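Category: Grippers & End Effectors > Faults and Repairs

Left hand gripper drops small parts, right one is fine

fasil_d
We run a pair of hand-held parallel grippers for the small parts work, the Irnov type with the linkage drive. The job is simple enough. One hand pulls a drawer on a parts organizer, the other takes a part out and puts it down on the table. We have done this since March with no trouble.

Now the left gripper has started losing small parts. It closes, the jaw position reads closed, the part lifts, and then somewhere on the way it slides down between the fingers and drops. Big parts are fine. Out of 100 picks with the small ones I lost 22 on the left and 2 on the right. Same parts, same operator, same table.
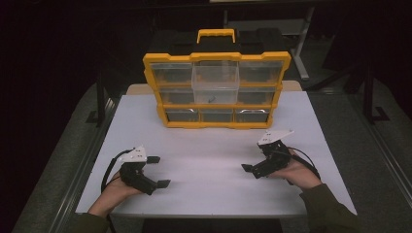 I swapped the cables left to right first and the fault stayed with the left gripper. Then I ran the jaw zero again, and that changed nothing. Firmware is the same on both. I have not opened the body yet because Skadiro put a seal on it and I would like to keep the warranty if I can.

What would you check next?

Fasil Demissie

bickerstaff_m
Pads. Wipe them with alcohol and try again. If it still drops, replace them. Nine times out of ten this is pads.

fasil_d
Wiped both sides before the count above. I should have said so. The pads are the same age on both grippers.

selam_w
How are you deciding that it is closed? If it is only from the position reading, that tells you where the motor is. It does not tell you where the fingertips are. With a worn pivot you can have the motor at the right place and the tips still a hair apart, and a thick part hides it because the linkage loads up sooner.

Do this with the power off. Hold the body still and rock one finger with your thumb, in and out and then side to side. Compare it with the good gripper. If you feel a click or the finger moves before the arm does, you have play in a bushing.

bickerstaff_m
I don't agree with going to bushings first. They don't wear out in six months of light work. I have had a set on a Planex unit for years and it is still tight. Pads get hard, they get a shine on them, and alcohol won't fix that. They are a cheap part. Change them before you take anything to pieces.

selam_w
Yours is on a fixed arm. His is held in the hand, and people knock them on the table edge, set them down on the fingers and hang them by the cable. It's a different life for a bushing. And the thumb test needs no parts and no tools, so I don't see why it should wait.

fasil_d
Did the thumb test. The right gripper has no movement I can feel. On the left gripper one finger moves a little side to side. I can't swear it is the pivot. It may be the finger block moving on its screw. The other finger seems solid.

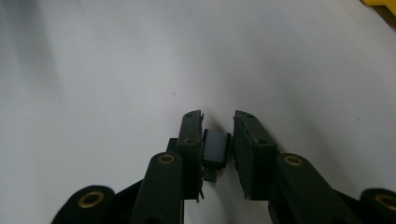
Also, the drops are not random. When the part sits low between the fingers it goes more often than when I take it near the tips. I would have expected the opposite.

beca.meredith
Check that finger screw before anything else. If the block can turn a little on its mount, the two faces stop being parallel and you are holding the part on a line or a corner. Then it matters a lot where the part sits. Low grip being worse fits a block that is tipped so the faces open toward the base.

Easy way to see it: close the gripper on a strip of plain paper with a bit of carbon paper against it, then look at the mark. A good pair leaves an even patch. A tipped one leaves a stripe.

Please don't just crank the screw down. On ours the insert in the block pulled out when somebody did that, and then we needed a whole new finger. Take it out, look at the threads, clean it, put it back with a small drop of medium threadlocker and let it cure overnight.

fasil_d
No carbon paper here, so I used a marker on one pad and closed on a white card. Left gripper gives a stripe along the tip end and almost nothing near the base. Right gripper gives a full patch. So Beca's idea looks likely.

berhanu_a
Before you fix it, one safety point. What is under the hands when it drops? We had a small steel part fall into the rail on the side of a table, and the next move of the carriage jammed on it. The drive kept pushing until it tripped. No injury, but the operator had reached in to get the part and his fingers were a short way from the carriage when it let go.

After that the rule with us is that a dropped part stays where it is until the power to the rails is off. If you have anything that moves near that table, I would make the same rule now, while the gripper is still unreliable.

Berhanu Abdella, Adugna workshop

bickerstaff_m
That is a rule for a drive with the wrong current limit. Set the limit properly and it will trip long before it hurts anyone.

berhanu_a
The limit was set to what the manual said. I would still rather have the power off when a hand goes in.

selam_w
Agree with Berhanu. A limit protects the drive. It was never meant to protect a finger.

fasil_d
Our rails are locked for this job, but I'll write the rule up on the board anyway. Parts do end up in odd places and people reach for them without thinking.

Update on the gripper, Sep 1, 2018. Took the finger screw out. It was not tight, and there was no trace of threadlocker on it. Threads in the block look good. Cleaned both, put it back with threadlocker, squared the block against the other finger with a 2 mm shim between them, and left it overnight. The card test now gives a full patch.

Ran 30 picks with the small parts on the left and lost none. I know that is a short run. I will do the full 100 when I have an operator free for it.

beca.meredith
Good. Check the screws on the right gripper too. If one went out without threadlocker, the other may have as well.

bickerstaff_m
I would still change the pads. If the block was tipped, the pad has been worn on one end and it will be thinner there.

fasil_d
That is fair. I measured it and the tip end is a bit thinner than the base. Have ordered a set for each gripper. Skadiro says the finger screws are outside the seal, so the warranty is not affected. They did not say why there was no threadlocker on it.

selam_w
Did the side to side movement go away completely after you tightened it?

fasil_d
Almost. There is still a very small amount if I push hard, and it might be the bushing after all. I'll look at it again when the pads are in.

Contact the moderators | Copyright of posts remains with their authors | Back to top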